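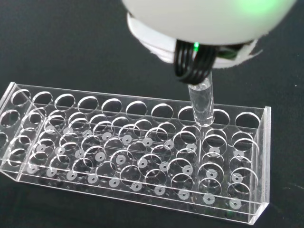

Warum kippen Reagenzgläser eigentlich immer um, wollte Evanthia Xenos wissen. Gute Frage! Sie hat uns nämlich geschrieben, dass sie zu Hause eins auf den Küchentisch gestellt hat, und schwups, schon rollte es Richtung Kante.

Der Grund sitzt ganz unten. Ein Reagenzglas hat einen runden Boden, wie eine kleine Halbkugel. Stell mal ein gekochtes Ei auf seine Spitze, dann merkst du schnell, was passiert: Es berührt den Tisch nur an einem winzigen Punkt und fällt sofort auf die Seite. Dem Reagenzglas geht es genauso, und weil es so lang und schmal ist, kippt es sogar noch lieber.

Warum macht man den Boden dann nicht einfach flach? Weil rund ein paar tolle Vorteile hat! In einem runden Boden gibt es keine Ecken, in denen Reste hängen bleiben. Man kann ihn mit einer Bürste prima sauber machen. Und wenn ein Glas erwärmt wird, verteilt sich die Hitze in der Rundung gleichmäßiger, so springt es nicht so leicht.

Damit trotzdem nichts umfällt, gibt es den Reagenzglasständer. Das ist ein richtig schlaues Möbelstück, ein Regal für Gläser sozusagen. Oben hat er eine Platte mit Löchern, und in jedes Loch passt ein Glas. Die Löcher sind ein kleines bisschen weiter als das Glas. Wären sie zu eng, würde es klemmen. Wären sie zu weit, würde es wackeln wie ein Zahn kurz vorm Rausfallen.

Es gibt Ständer aus Holz, aus Draht und aus Kunststoff. Besonders schön finde ich die aus Acryl, denn die sind durchsichtig wie eine Fensterscheibe! Man kann von der Seite schauen, wie hoch eine Flüssigkeit steht oder ob sich eine Farbe verändert, und muss das Glas dafür gar nicht herausnehmen. Acryl ist außerdem leichter als Glas und zerspringt nicht so schnell. Nur Kratzer mag es überhaupt nicht, deshalb wischt man es mit einem weichen Tuch ab und nie mit dem rauen Schwamm.

Und jetzt kommt der Trick mit der Reihenfolge. Stehen viele Gläser nebeneinander, sehen sie schnell alle gleich aus. Darum bekommt jeder Platz eine Nummer, oder man schreibt mit einem Stift auf das Glas. Bei zwei Reihen nimmt man gern Buchstaben dazu: A für hinten, B für vorne. Dann heißt ein Platz zum Beispiel A4, genau wie beim Schiffeversenken!

Probier es selbst aus

Du brauchst einen Eierkarton, eine Schere und ein paar dicke Buntstifte. Dreh den Karton um, sodass die Hügel nach oben zeigen. Lass dir von einem Erwachsenen in jeden Hügel ein Loch schneiden, gerade so groß, dass ein Stift hindurchpasst. Stell die Stifte hinein, immer schön senkrecht von oben. Mach danach ein Loch absichtlich 2 Zentimeter breit und vergleiche: Welcher Stift steht schief?

Mal uns gern auf, wie dein Ständer geworden ist!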